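Zwei Stellen Wäscherei / Anlagenbegleitung (m/w/d), Kiltar Textilservice, Standort Drerkmont

Teilzeit oder Vollzeit, ab November, gern früher. Schnell gelesen, schnell beworben, wir brauchen Leute.

Worum es geht
Kiltar wäscht für Sportvereine, Pflegeheime und ein paar Hotels. 129 Kunden zur Zeit. Trikots, Handtücher, Bettzeug, Arbeitskleidung. In Drerkmont stehen jetzt an der Sportwäsche Roboterarme, wir nennen die ganze Anlage Cropper. Die Arme räumen die Trommeln ein und aus. Kann man sich einfach vorstellen, ist im Alltag mal so mal so. Deshalb diese Anzeige.

Was sich bei uns geändert hat
Früher: bücken, ziehen, Korb schleppen, acht Stunden. Zwei Kolleginnen sind mit dem Rücken raus, das wollten wir nicht nochmal. Jetzt macht Cropper einen Teil vom Be- und Entladen, und die Leute machen mehr Vorsortieren, Kontrolle, Eingreifen. Weniger Heben — dafür mehr Aufpassen. Manche finden das besser, manche haben gesagt, sie vermissen ihren Takt. Beides ok. Wer acht Stunden lang in Ruhe dasselbe machen möchte, wird sich umstellen müssen.
Gekündigt wurde wegen der Anlage keinem. Steht auch so in der Betriebsvereinbarung, bitte im Gespräch zeigen lassen. Die läuft erst mal 19 Monate, danach wird neu verhandelt. Was dann drinsteht, wissen wir heute nicht, das sagen wir lieber vorher.

Was du machst
Wäsche annehmen, nach Verein und Farbe trennen, Taschen leeren
Körbe an den Platz stellen, so dass die Arme drankommen
Daneben bleiben, wenn die Anlage läuft, und stoppen wenn was klemmt
Griffe vormachen: du führst die Arme von Hand durch die Bewegung, die wird aufgezeichnet. Bisher 457 Aufnahmen, wir brauchen deutlich mehr, vor allem bei verdrehten Ärmeln und Bündchen
Fehler kurz aufschreiben. Zettel oder Tablet, egal, Hauptsache lesbar
Flusensiebe, Dichtungen, Waschmittel
Falten und Verpacken weiterhin von Hand
Bei Bedarf Fahrt nach Lodham, dort ist das Lager (Führerschein hilft, muss nicht)

Was du mitbringst
Geduld. Wirklich.
Deutsch so, dass man sich bei laufenden Maschinen versteht
Erfahrung in Wäscherei, Reinigung, Hotel oder Lager wäre schön, Quereinstieg geht aber auch
Keine Programmierkenntnisse. Wer welche hat, darf sie behalten, wir testen sie nicht
Stehen und gehen über die ganze Schicht. Einzelne Körbe muss man trotzdem heben
Bereitschaft, auch mal zu sagen: das macht die Maschine schlecht, das mache ich selber

Was wir bieten
Bezahlung nach Haustarif, Zuschlag für Spätschicht
Einarbeitung 5 Wochen, bezahlt, die ersten Tage ohne Anlage
Zulage für alle, die Griffe aufnehmen. Kam auf Druck vom Betriebsrat und das war richtig so
Arbeitskleidung, wird hier gewaschen (klar)
Dienstplan drei Wochen im Vorraus, Tausch untereinander möglich
Kaffee umsonst, Parkplätze knapp, Bus hält vor dem Tor

Schichten
Früh 6 bis 14 Uhr, Spät 14 bis 22 Uhr. Keine Nachtschicht, auch nicht für die Anlage. Teilzeit ab 20 Stunden, Aufteilung besprechen wir.

Zu den Aufnahmen noch was, weil das immer gefragt wird
An den Armen sitzen Kameras. Die sollen Wäsche und Trommel aufnehmen, Hände können mit drauf sein. Keine Leistungskontrolle, keine Auswertung pro Person, Ton wird nicht gespeichert. Wer nicht aufgenommen werden will, arbeitet in der Pflegewäsche, die läuft komplett von Hand. Nachteile dadurch keine, nur halt auch keine Aufnahmezulage.

Wer zuständig ist
Reece Hulme leitet die Schicht in Drerkmont und macht die Einarbeitung. Pascal Buschmann kümmert sich um Cropper und um alles was piept. Wenn ein Arm steht, ruft man ihn an. Wenn ein Mensch nicht mehr kann, geht man zu Reece. Klappt meistens.

Bewerbung
Kurze Mail oder Anruf im Büro, kein Anschreiben nötig. Lebenslauf auf einer Seite reicht, Foto bitte weglassen. Schreib dazu, ab wann und wieviel Stunden. Zeugnisse nur wenn vorhanden. Papierbewerbungen gehen auch, einfach am Tor abgeben, zurückschicken schaffen wir leider nicht.
Danach: Gespräch, halbe Stunde, dann ein Probetag — bezahlt. Am Probetag läufst du vormittags bei der Sortierung mit und nachmittags an der Anlage. Bitte geschlossene Schuhe, Haare zusammen, keine Ringe. Du bekommst von uns auf jeden Fall eine Anwort, kann im Moment etwas dauern.

Bewerbungen von Menschen mit Schwerbehinderung ausdrücklich erwünscht. Ein Teil der Sortierplätze ist höhenverstellbar, der Rest kommt noch.
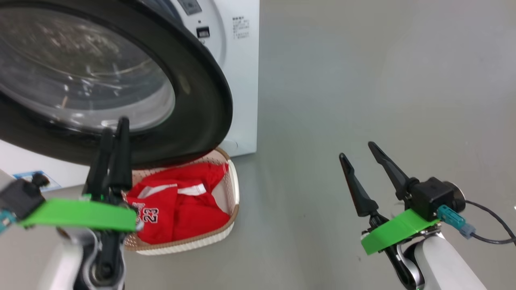 Seite zuletzt geändert: 14. September 2026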